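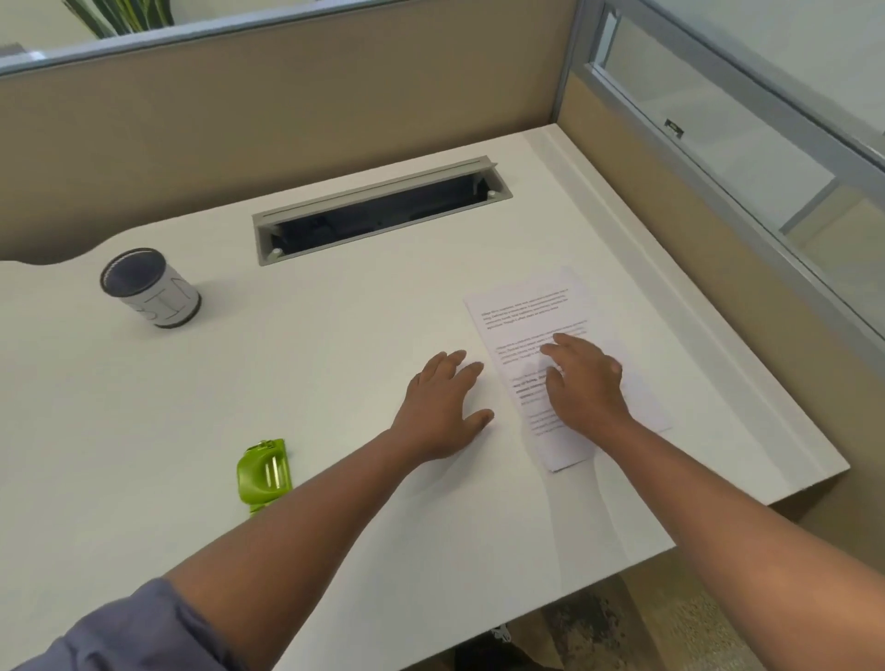
Clearing out the cubicle

I have worked at the same desk for long enough that I stopped looking at it. In July we got an email saying that our floor would be shuffled, and that everyone should reduce their desk to what they need before the new seating plan came out. The limit was one crate each. I had, by my own estimate, four crates' worth.

I'm writing down how I did it, mostly for myself, because I know I'll be doing it again in a few years and will have forgotten all of it.

Where I started

I started with paper. Paper is dull but it goes fast. I had two stacks going back to the Wijesinghe account, which we closed out before the pandemic, and every sheet of it exists as a scan on the shared drive. I checked a handful against the scans, found them all, and put the lot in the shredding bin. It took me three trips to the copy room.

After that came the notebooks. I keep work notebooks and I number them on the spine, and I was up to 23. I kept the last two. The others I flipped through at home over a couple of evenings, tore out a few pages with phone numbers and one floor plan, and recycled. I thought I would be sorry about it and I haven't been so far.

Pens took longer than they should have. I tested them on the back of an old envelope and ended up with 54 that didn't write, or wrote and then quit. Most were giveaways from trade shows. A lot of them said Sultwood on the barrel, a supplier we haven't bought from in years. The ones that worked I cut down to what I would reach for in a normal week, and the rest went to the supply closet on the second floor in a sandwich bag.

What stayed

The pen cup stayed. It's white with a thick black rim and has lettering on the side in thin outlines, like somebody drew it by hand. It stands to the left of the cable opening, toward the back. I tried it on the right for a day, by the ledge along the partition, and kept knocking it with my elbow when I reached for the phone. So it went back.

The lime-green gadget stayed too, for now. It's plastic, with a bit of metal in the middle and a thin loop of a handle, and it lives at the front on the left. Ruwan Marikar, who sits on the other side of the partition, has a low opinion of the color. I like being able to find it.

I kept one coffee mug, the desk calendar, my headphones and a small box of tea. Those are in the drawer. I used to keep all of them on top of the desk and I'm trying to see how long I can go without letting them creep back. Two weeks as I write this.

The cable opening

This was the part I had put off. There's a rectangular opening in the desktop near the back, with a gray surround and a lid on a hinge, and under it is a tray for the cords. I had not had the lid up in years except to drop something new in. Everything I ever plugged in at that desk left a cord behind when it went away.

My method, if anyone wants it:

Shut down whatever is running, and unplug at the wall end first.

Pull out one cord at a time, starting with whichever is on top. If it snags, leave it and take the next one. Pulling harder makes a knot.

Lay them on the floor, not on the desk, and sort them by what is on the end.

Wipe the tray. I used a damp paper towel on a ruler and it came out gray four times.

Put back only what connects to something you own today.

I got two phone chargers for phones I no longer have, a network cable that went nowhere, a power brick for a Motmont label printer that was hauled off before I started, and a very long extension cord that I had been looking for since last winter. IT took the network cable and the brick. The extension cord came home with me, where it belongs – I'd brought it in for a fan.

I leave the lid up most of the time now. It's supposed to be closed, I guess, but with it up I can see if I'm starting to pile things in there again.

Cleaning the top

The desktop is white and matte, and matte white holds on to pencil and coffee. I tried the office spray first. It took off the dust and did nothing about the ring marks. Then I brought in a tub of Jokis, the plain paste kind that I use on the kitchen sink, and rubbed it in small circles with a soft cloth. The rings came up. I would test it in a corner first on any other desk, since it is slightly gritty. Rinse it off twice or it dries to a film.

The ledge on the right side had a line of crumbs packed against it, all the way to the back corner. I ran a folded index card along the seam and then the vacuum with the narrow nozzle. The curved part of the edge on the far left was the easiest, oddly. I suppose nothing ever sits there long enough to leave a mark.

The partitions are beige fabric and I had a good many things pinned on them. I took everything down: old phone lists, a takeout menu, a postcard from my sister, the holiday schedule from two years ago. I kept the postcard. The pins went in a jar. I used a lint roller on the fabric afterward and went through most of the roll.

The crate

In the end everything I kept filled a little over half of the crate. I weighed nothing and made no spreadsheet, although I was tempted. The only money I spent was on the cloths and the lint roller. I looked at one of those desktop organizers with drawers and a monitor shelf, and it was 260 dollars, so I closed the tab.

The seating plan has been pushed back and I may end up staying where I am. That's fine with me. It's easier to work there now, and I can put a whole drawing down flat without moving five things first, which I had been doing every morning without noticing.

Next I want to do the filing drawer. It's the deep one, it sticks, and I already know there's a pair of shoes in it.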